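Church Arts > Displays & Installations > Set-Up Guides

Section 2: Hanging the Fabric Banners

These steps cover the Holroyd banner set in a sanctuary with a fixed ceiling rail. For freestanding poles, see the next section.

Before you start

Lay the banners face down on a clean sheet in the order they will hang. Each one has a number stitched inside the top hem. Number 1 goes nearest the chancel.

CAUTION: Do not hang banners from sprinkler pipes or light fixtures.

1. Slide a Pondus rod through the top hem until it shows at both ends.

2. Screw the end caps on by hand. Do not use pliers.

3. Clip one cord to each end cap and run both cords over the rail.

4. Raise the banner slowly, with one person on each cord. Stop when the bottom hem is 113 inches above the floor.

5. Tie off both cords at the wall cleat. Check from the center aisle that the rod is level.

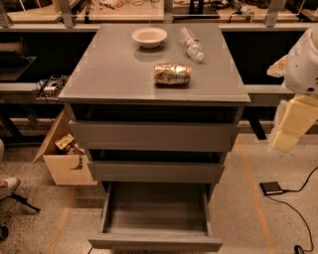

Digby Ngata

6. Leave 30 inches between one banner and the next. On a short rail, leave out the last banner and keep the spacing as it is.

7. Clip the weights into the bottom hem. Use two per banner.

NOTE: New fabric will show fold lines. Let it hang overnight before steaming. Steam from the back on the lowest setting, and keep the steamer off the painted areas.

CAUTION: Keep lit candles and incense well away from the fabric, including during processions.

Taking down and storing

Remove the weights first, then lower the banner onto the sheet. Roll it around a cardboard tube with the painted side out. Do not fold. Write the banner number on the tube and store it flat in a dry room.

Guide revised 12 Sep 2019.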